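Open house at the Blomqvist building, June 2019

The old Blomqvist residence opens its doors to visitors twice a year, and I went to the summer one after missing the one in April. Admission is free, but you have to sign up through the Latska heritage society, and groups are kept small. There were seven of us in the 2 o'clock group.

Our guide was Britt-Marie Rustad, who has worked on the house since the restoration began. She started outside, with the drainage. Water had been getting in at the north corner for years, and most of the first year's money went into the ground where no visitor will ever see it. The new gravel bed and pipes run the full length of that wall.

We spent a good half hour on the ground floor. The kitchen range has been cleaned but is not in use. The pantry shelves are copies, made from a set of drawings found in the attic. Rustad said the pantry gets more questions than any other room, mostly from people who want one like it.

The talk on floors and doors was given by Trygve Sæther, a retired joiner. He went through how parquet blocks are laid in alternating directions, why the first row has to be dead straight, and what happens when a room is heated too fast in the fall. He also passed round two kinds of wax – one smelled strongly of turpentine – and let people try them on scrap boards.

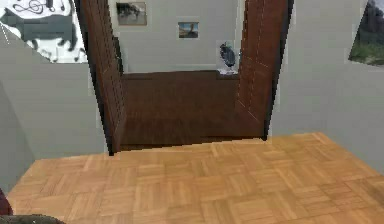
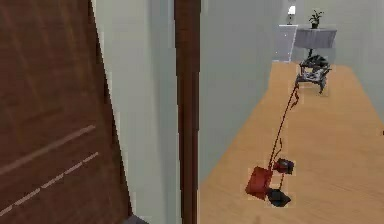

First picture: parquet and the doorway to the small room. Second: dark-brown door, standing open.

Upstairs is still being worked on, and we were only allowed as far as the landing. The wallpaper there will be left as it is until next year. A donation box stands by the stairs, and a printed guide costs 6 dollars.

Coffee was served in the yard afterward. Parking is limited, so take bus 491 if you can. It stops at the bottom of the hill, and the walk up is steep in places. Sign-up for the next open house is at the society's office.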